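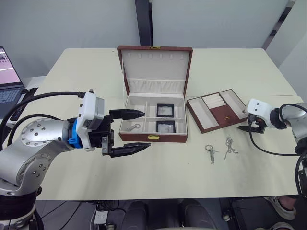

Progress report to Alaoui, gripper comparison

In this period we compared the Pinavex and Dustelix fingers on the jewelry box task. Each type made 636 attempts with keychains and small metal pieces.

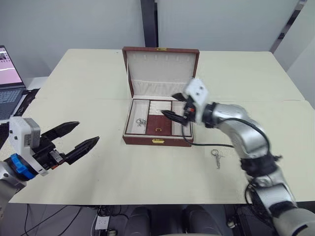 Tratenstead, July

The arms and the controller stayed the same for both types. The Pinavex fingers close more evenly. The Dustelix fingers let us approach at a lower angle, but they need calibration after 1000 cycles. 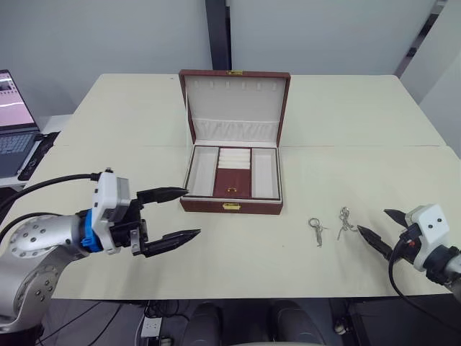 Your office wrote to us that two arms seem expensive for such small items, and asked for results with one arm also. We will include them in the next report.

Thin chain is still our weakest point. The wrist camera gives more help there than the head camera.
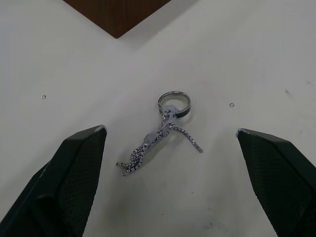
One reader of our draft asked whether the finger surface will survive 4000 cycles. We do not know yet. The wear test needs 6 more weeks.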